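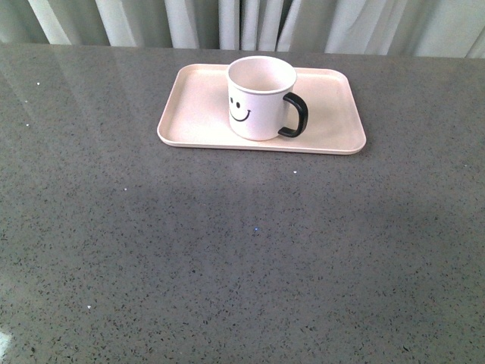
How do small heritage hotels decide how long a guest should stay? Most of them do not decide it directly; they set minimum stays for busy periods and let room rates shape the remainder of the calendar.

3.2 Length of stay and room rates

The study covered nine hotels in the old quarters of Tokum and Sarantis, each operating in a building first put to another use. Two of the Tokum properties were merchants' houses, and one in Sarantis was a customs office. All had 40 rooms or fewer. Managers supplied booking records for one full year and answered a written survey on pricing, staffing and building upkeep.

Figure 1. Guest room surface, Sarantis.

Minimum stays were most common in May, when the spring festival in Tokum fills the inner streets and private parking is closed to visitors. During that month the usual requirement was two nights. Hotels outside the festival area seldom applied the rule, although several raised their weekend rates over the same period.

Guests who booked directly stayed longer than those who booked through Nevon, the regional reservation service. The difference remained when business travelers were removed from the sample. It was smaller in Sarantis, where the ferry schedule to Jisska limits the choice of departure days and many visitors plan their stay to match it.

Survey answers suggest that the age of the building had little effect on the rate itself. Managers more often mentioned breakfast, quiet rooms and walking distance to the old market. Costs were another matter. Repairs to roofs, stairs and window frames were reported as the largest expense after wages, and most hotels scheduled this work for the winter. Rooms closed for repair were left out of the occupancy figures used in Section 4.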